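페트병 정리, 우리 집은 이렇게 해요

생수를 박스로 시켜 먹다 보니 빈 병이 쌓이는 속도가 장난이 아니더라고요. 처음엔 싱크대 옆에 그냥 세워 뒀는데, 지나가다 한 번 툭 치면 볼링핀처럼 우르르... 그래서 8월부터 방식을 좀 바꿨어요!

일단 병은 다 마신 자리에서 바로 뚜껑을 열고 물기를 털어요. 라벨은 절취선부터 찾지 마시고 병을 옆으로 눕힌 다음 한 손으로 잡고 뜯어 보세요. 세워 놓고 뜯을 때보다 훨씬 덜 미끄러져요. 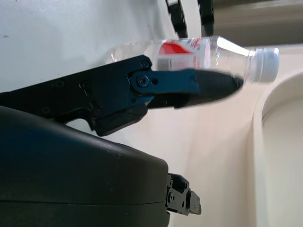

절취선이 없는 라벨은 미지근한 물에 10분쯤 담가 두면 끈적임이 많이 풀려요. 그래도 남는 자국은 식용유를 키친타월에 살짝 묻혀서 문지르면 되고요. 저는 예전에 칼로 긁다가 손가락을 베인 적이 있어서 칼은 절대 안 써요.

라벨을 뗀 병은 밑에서부터 꾹 눌러 납작하게 만들고 뚜껑을 다시 닫아요. 뚜껑을 안 닫으면 다시 부풀어서 헛수고예요ㅠㅠ 이렇게만 해도 55리터 봉투 하나에 400개... 는 물론 안 들어가지만, 전보다 3배 넘게는 들어가는 느낌이에요.

안 뜯은 새 생수는 눕혀서 보관하는 분도 계신데, 저는 햇빛 안 드는 팬트리 맨 아래 칸에 세워 둬요. 베란다는 여름에 너무 뜨거워서 포기했어요. 먼저 산 걸 앞쪽으로 당겨 놓는 것도 잊지 마시고요. 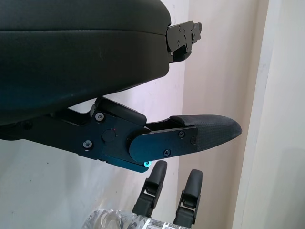

끝이 뾰족한 검은색 그리퍼 손가락

참, 500ml 병은 몇 개 남겨 두면 쓸 데가 많아요. 저는 쌀이랑 콩을 담아 냉장고 문 쪽에 넣어 두는데, 대신 속까지 바짝 말린 병만 써야 해요. 입구가 좁으니까 종이를 고깔처럼 말아서 부으면 하나도 안 흘려요. 다음엔 팬트리 선반 칸 나누는 얘기도 올려 볼게요!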